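Library > Materials and Waste > Part Two > Chapter 6

Chapter 6
Sorting at Source: Foil, Paper and the Household Bin

6.1 Scope of the chapter

Chapter 5 dealt with the collection round. This chapter goes back one step, to the point at which an item leaves the hand and enters a bin. Most of the loss in value of a recyclable material takes place here. A sheet of paper that is sorted late is usually a sheet of paper that has been lying against food.

Two materials are treated in detail: light aluminium foil, as used in trays and wraps, and brown paper, as used in bags and packing. Both are common in the kitchen, both are crushed easily, and both are often placed in the wrong container.

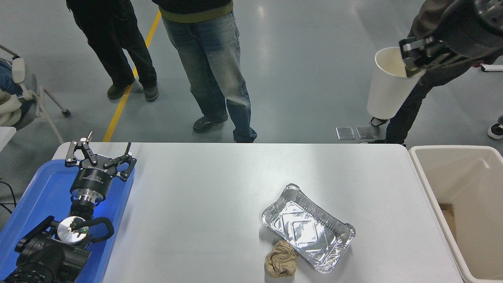 Foil and paper differ in how they respond to dirt. Foil can be rinsed, and a thin film of grease will burn off in the furnace. Paper fibre takes up oil and does not release it in the pulping tank. For this reason most sorting rules set a stricter limit for paper than for metal.

The size of the item also matters. Small pieces of foil fall through the screens at the sorting plant and leave with the fines. Householders are therefore asked to gather foil into a ball before disposal - the larger the ball, the better it travels along the belt. Paper should be left flat where possible.

6.2 The Cukisley survey

The figures used in this chapter come from a survey of 400 households in Cukisley, carried out in July. Each household was given two bins and a printed sheet of rules. Of the bins opened at the end of the month, 192 held at least one item of the wrong material. The most frequent fault was greasy paper placed with clean paper.
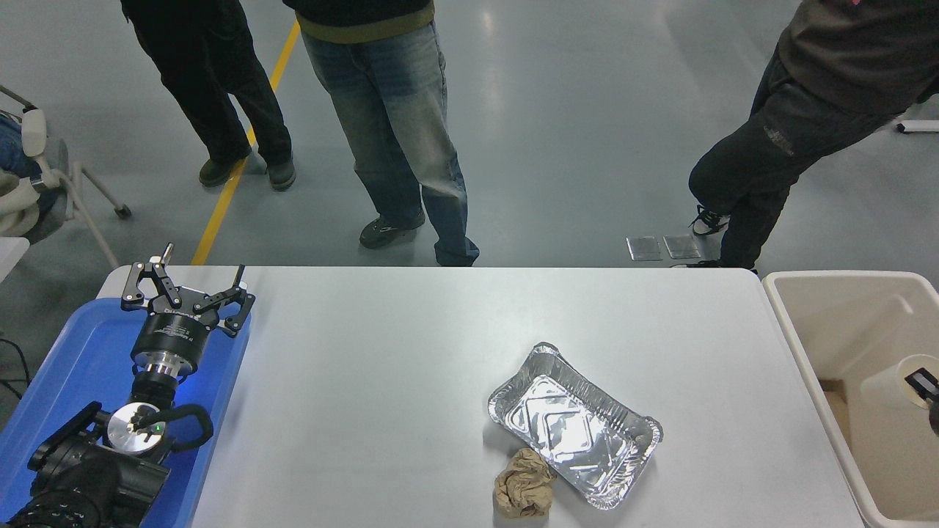

Olteanu objected that a bin count of this kind says little about weight, and that one soaked bag in a full bin should not be scored the same as a bin of mixed refuse. The objection is sound. Section 6.4 repeats the calculation by mass, using the Cemel method, and the share of spoiled material falls sharply.

6.3 Terms

Contamination: any matter in a bin other than the material for which the bin is meant.
Reject: a load, or part of a load, turned away at the plant.
Fines: pieces small enough to pass the first screen.

14 shares | 3 comments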